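Rapport d'avancement, deuxième tranche
Projet Irkus : manipulation à deux bras d'objets textiles en milieu domestique
Destinataire : fondation Kanitmont, suivi des projets

1. Où nous en sommes

La tranche précédente s'achevait sur une promesse que nous avions nous-mêmes jugée ambitieuse : apprendre au système à refaire un lit à partir de démonstrations, sans modèle physique du tissu. Le volume de données annoncé est atteint, avec quelque 800 démonstrations enregistrées. Nous en avons gardé 286 pour l'apprentissage. Le reste a été écarté au tri, le plus souvent pour une perte de prise ou un décalage entre les deux bras, et ce taux de rejet nous préoccupe davantage que le retard pris sur le calendrier.

La convention prévoyait de présenter les résultats par objet. Nous suivons ce plan, tout en signalant que les catégories se recouvrent mal : un oreiller et une couette ne posent pas le même problème, et une moyenne sur les deux ne veut pas dire grand-chose.

2. Objets rembourrés

La saisie d'un oreiller entre les deux pinces est la partie la plus présentable du travail. Les doigts compriment les côtés et l'objet reste tenu au-dessus du sol, souvent de biais, une pince plus haute que l'autre. La méthode Jemal, qui prédit ensemble les trajectoires des deux bras, devait corriger cette inclinaison. Elle la réduit dans certaines séries et l'aggrave dans d'autres, sans que nous sachions encore prévoir lesquelles.
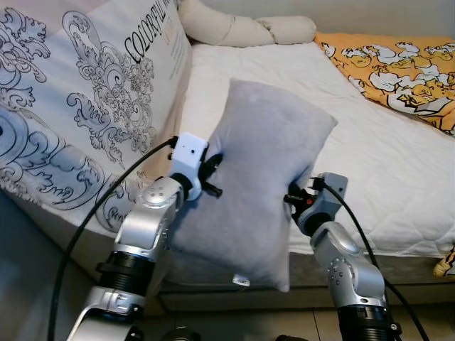 3. Couettes et couvertures

Nous demandons au comité de lire cette section avant de se prononcer sur la suite. La courbe d'apprentissage est flatteuse. Elle mesure l'écart aux gestes du démonstrateur, et un système peut reproduire fidèlement un geste sans que la couette finisse à sa place. Lorsque nous avons noté l'état final du lit, l'avantage de Jemal sur la méthode de référence s'est fortement réduit, au point que nous ne le défendrions pas devant des relecteurs.

La difficulté vient en bonne partie du choix du point de prise. Sur un pan qui retombe, la pince peut refermer ses doigts sur un pli convenable et n'entraîner ensuite que ce pli. Les motifs imprimés compliquent peut-être la perception. C'est l'hypothèse avancée dans notre rapport précédent ; nous n'avons rien qui la confirme, et il faudrait des essais sur tissu uni pour en parler sérieusement.

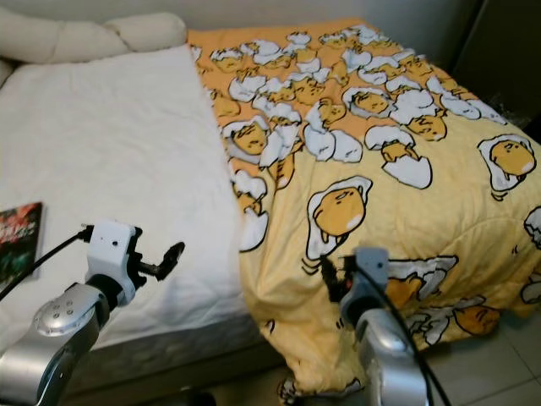
Équipe Manipulation et apprentissage, laboratoire Ilell

Les essais de couette ont tous eu lieu dans la même chambre, avec la même literie. Toute affirmation sur la généralisation serait donc prématurée, y compris celle qui figure dans le résumé de notre demande initiale et que nous souhaitons retirer. Le changement de pièce, prévu pour mai, est maintenu.

4. Points à trancher

Nous proposons 2 modifications au programme. La première remplace l'indicateur actuel par une note d'état final, attribuée par des personnes qui ignorent quelle méthode a été employée. Les chiffres publiés baisseront. La seconde suspend la collecte tant que la cause des rejets n'est pas établie : accumuler des démonstrations dont la majeure partie est jetée coûte cher et ne nous apprend presque rien.

Le budget de matériel n'est pas affecté. Les heures de collecte non consommées seraient reportées sur l'évaluation, sous réserve de votre accord écrit. Nous joindrons au prochain rapport les résultats complets par série, échecs compris, ainsi que la grille de notation.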